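4. Setting Up a Session in Skorley

This section covers the first recording session on a Skorley interface with the Ovetti control software. It assumes that the driver is installed and the unit is connected to mains power. For driver installation, see Section 3.

4.1 Before you start

1. Turn down the monitor level and the headphone level completely.

2. Connect the interface to the computer with the supplied cable. Do not use a hub.

3. Switch on the interface, then the powered monitors. When shutting down, reverse the order.

CAUTION: Do not plug or unplug a microphone while phantom power is on. Switch phantom power off and wait 30 seconds before changing any cable on the microphone inputs.

4. Open Ovetti. The unit name appears in the top bar. If the bar reads "No device", close the program, switch the interface off and on again, and reopen it.

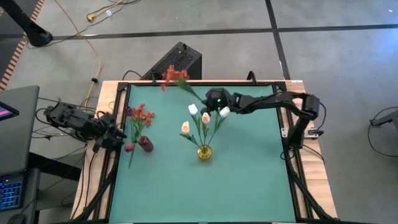

4.2 Creating the session

1. Choose File > New Session and enter a name. Names may not contain a slash or a colon.

2. Select a drive for the audio files. An internal drive or a directly connected external drive is suitable. Network drives are not supported for recording.

3. Set the sample rate. All files in a session share one rate, and it cannot be changed after the first take.

4. Set the buffer size. Use a small buffer while tracking and a large one while mixing. If clicks are heard during tracking, raise the buffer one step and record a test.

Note: Ovetti holds up to 400 takes per session. Beyond that, new takes are refused until old ones are archived or deleted. Archived takes remain on the drive but do not appear in the take list.

4.3 Setting input levels

1. Arm the track by pressing R in the track header.

2. Ask the performer to play or sing the loudest passage of the piece. A spoken "one, two" is not a useful test.

3. Raise the input gain until the peaks sit in the upper part of the green zone. If the red lamp lights at any point, lower the gain and repeat.

4. For a condenser microphone, mute the monitors first, then press 48V. The button blinks while the voltage rises and stays lit when the input is ready.

5. Press Pad only if the red lamp still lights with the gain at minimum. This applies mostly to snare drum and brass.

Note: Inputs 1 and 2 can be linked as a stereo pair. Linking copies the gain of input 1 to input 2 - check both meters afterward.

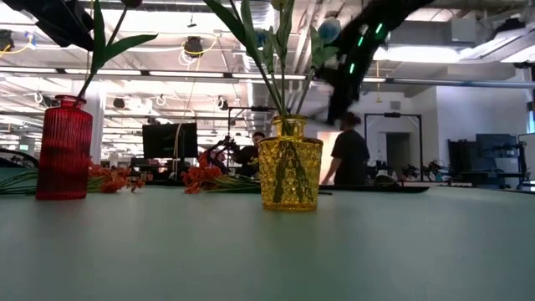
Lutfa Biswas: On my unit the link button did nothing until I disarmed both tracks. Once they were disarmed it worked the first time, and I could arm them again right after. Could this go in the note?

Reply from the manual editor: Correct. Linking is locked while either track is armed. The note will be changed in the next revision.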